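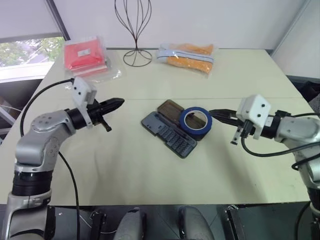 Section 5: Fitting the Castors and Levelling Your Plandholm Bench

By now you should have the two end frames joined by the long rails, and the top sitting loosely in place with its bolts only finger-tight. If you've gone ahead and done them up hard, no harm done, but please back them off a turn before you start here, as the frame needs a bit of give while the castors go on.

You'll want the bag marked C, the small spanner from the kit, a rubber mallet, a spirit level and an old blanket or a bit of carpet. A second pair of hands is a very good idea as well. The bench weighs 53 kg with its top on, and even strong people find it an awkward shape to turn over.

5.1 Fitting the castors

1. Spread the blanket out beside the bench. Take the top off and lean it somewhere it can't slide.

2. With one person at each end, roll the frame gently onto its back and then over, so the feet point at the ceiling.

3. Pull the plastic caps out of the feet. They can be stubborn in cold weather, and a minute with a hair dryer usually loosens them.

4. Push a threaded insert into each leg and tap it down with the mallet until the collar sits flush with the metal.

5. Screw the castors in by hand. The two with brakes go on the front legs, with the brake pedals facing outwards where your foot can find them.

6. Nip each one up with the 17 mm end of the spanner. Firm is plenty!

Caution: Never lift the frame by the castors, and keep fingers clear of the brake pedals while it's upside down. They spring back harder than you'd expect.

Note: If you bought the Besen heavy-duty castors separately, they come with their own washers. Use those, and put the ones from bag C away in a drawer.

5.2 Levelling

7. Turn the frame the right way up, wheel it to where it's going to live and put both brakes on. Set the top back on its rails, still with the bolts loose.

8. Lay the level along the front edge, then along the back, then across each end. Write down which corner is low (I always think I'll remember, and I never do).

9. Turn the grey collar above the low castor anticlockwise to raise that corner. One full turn is a surprisingly large amount, so go a quarter at a time and check as you go.

10. When you're happy, tighten the top bolts in a criss-cross pattern, a little each, and then go round once more.

Garage floors nearly always fall towards the door, and the collars will take up 18 mm of slope. Past that, a flat packer under the low end will do the job nicely.

Note: Check the level again after the first fortnight. A new top settles as it gets used to the humidity in your shed, and a small tweak at that point generally sees it right for years.

Missing a part? Write to Abílio Peixoto in our spares room with the number printed on the bag and the colour of your frame, and he'll get one in the post to you.

Section 6 covers the drawer unit and the vice plate.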